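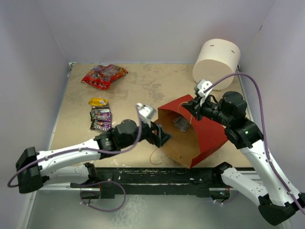 3.2 Bags, handles and the order of packing

We had supposed, before we began, that the paper carrier would be the dull part of the study, and it has turned out to be the part we talk about most over tea. A paper bag with a twisted handle asks a good deal of whoever fills it. The mouth wants to be held open while small packets go in, and the handle likes to flop across the gap at the wrong moment. Of the 200 packings we logged at Gultstead, 35 included a pause to move a handle out of the way.

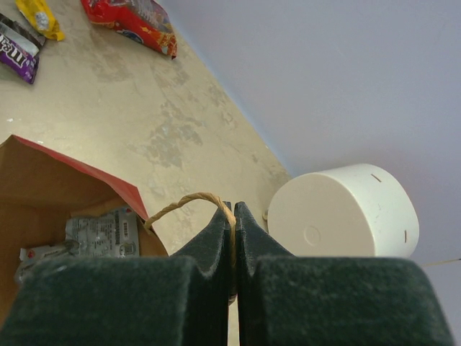
Snack packets brought their own small troubles, being light and slippery and rather fond of standing on end (see Figure 3 for the pause times). Bravo's earlier notes suggest starting with the flattest packet – a habit we have since taken up at home.

Figure 3. Pause times by bag type, Gultstead packings.

Contact: Milagros Bravo, Eifion Howells | © The authors | Back to top

Comments

Drollumero: Lovely to see handles taken seriously. Did you try folding the rim down first?

E. Howells: We did, one Wednesday, and the rims sprang back up!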